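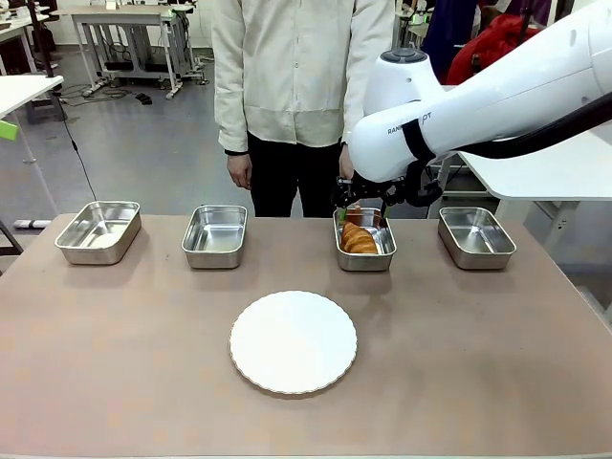
Clenwood gripper trials

The Clenwood gripper trials are a series of side-by-side tests of robot hands for food handling, run by the Wumusham workshop. Started in October. Led by Leen Kanaan. Still ongoing as of February 23, 2025.

Background
Workshop wanted one hand that could lift soft baked goods out of a steel tray and set them on a plate. Two candidates: the Haddad, a jointed finger type, and the Stesus, a suction cup. Same arm and same controller for both, so only the hand changes.

Method
Croissant goes in one of four trays, plate in front. Arm comes down from above, fingers open. Tray position is changed between runs, the plate stays put. Each hand gets five tries per tray before swaping. A try counts if the pastry reaches the plate whole. Flakes left behind don't count against it, a torn end does.

Results
Early runs favored the fingers. Suction lost its seal on flaky crust, did better on glazed buns. Fingers had trouble near tray walls, where there is little room to open. Closing force turned down twice since then, less crushing but more drops. No full table of results published yet.

Camera
Overhead view first, later a wrist view as well. Shiny tray floors gave false edges in both. Kanaan's notes blame the room lights more then the camera. Matte tray liners were tried and dropped, they slid around.

Open questions
Wear on fingertips. Cleaning time between runs. Whether slower descent helps at all, not tested seperately.

See also: Parallel gripper, Suction gripper, Food handling robots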